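Thursday, July 18, 2019
By Jörg Hellwig

The guest has gone, the key card is on the desk, and the room has to be somebody else's by three. In the trade this is called a turnover. At the Brandes, a hotel on the ring road outside Pletstead, it is called "doing the floor," and it starts with the trash.

I had assumed it started with the bed. Everyone does, said Eckhard Seidel, who has run housekeeping here long enough to have opinions about carpet. A bed looks like work. But make the bed first and you will spend the next ten minutes leaning over it with a bag of somebody's lunch.

So: floor, then surfaces, then the soft things. Seidel looks at a room from the doorway before he touches anything, and he looks low. Guests, he says, aim for the bin. He has no quarrel with their intentions.

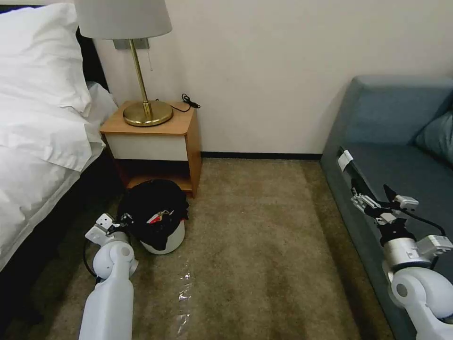 Between bed and sofa: the bucket by the nightstand, with black cloth over the rim.

The gap beside the nightstand is where a room gives itself away. People sit on the edge of the bed, unwrap something, and let go. Seidel has found 2 wedding rings down there, both claimed, and a retainer, which was not.

The Brandes went over to a carpet cleaner called Dustomix in May, and the staff speak of it the way other people speak of a new brother-in-law. It is fine. It is loud. It does not do corners. The old vacuums, a Brandum model with a cord that reached almost to the far wall, are still in the closet on the second floor in case of a change of heart. 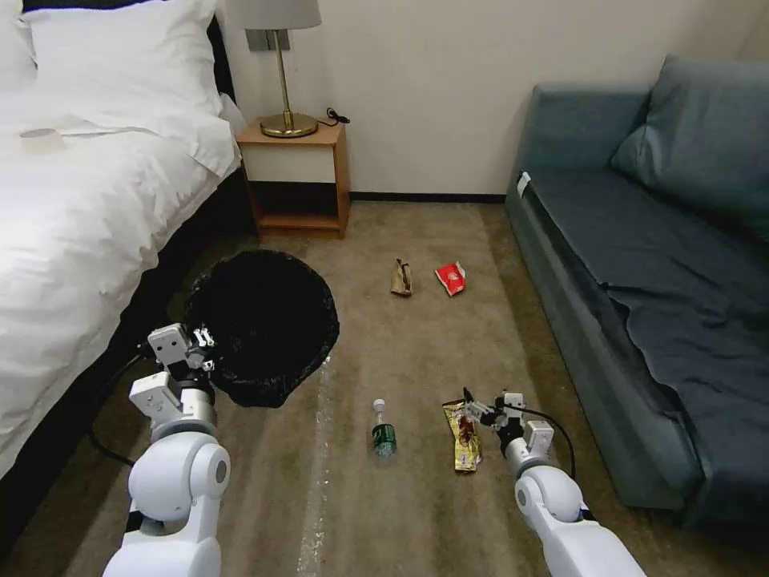 Bottles get picked up by hand, whatever the brochure says about suction. Paper bags get a squeeze first, in case there is something in them, and wrappers go straight in. After that the bin liner comes out and a new one goes in, with the edge folded over the rim, a detail Seidel will send you back for. Then the throw on the sofa is shaken and laid again, and the cushion goes back where the owners like it, leaning slightly, as if it had just thought of something.

I was given a room of my own to try, 1529, a number that suggests a much taller hotel. It took me most of an hour. I found a sock behind the curtain and was proud of it until Seidel found the other one, in the kettle.

He went around after me without a word, straightened the lamp, and ran one finger along the baseboard. Then he held up the finger – gray to the first knuckle – and handed me the cloth.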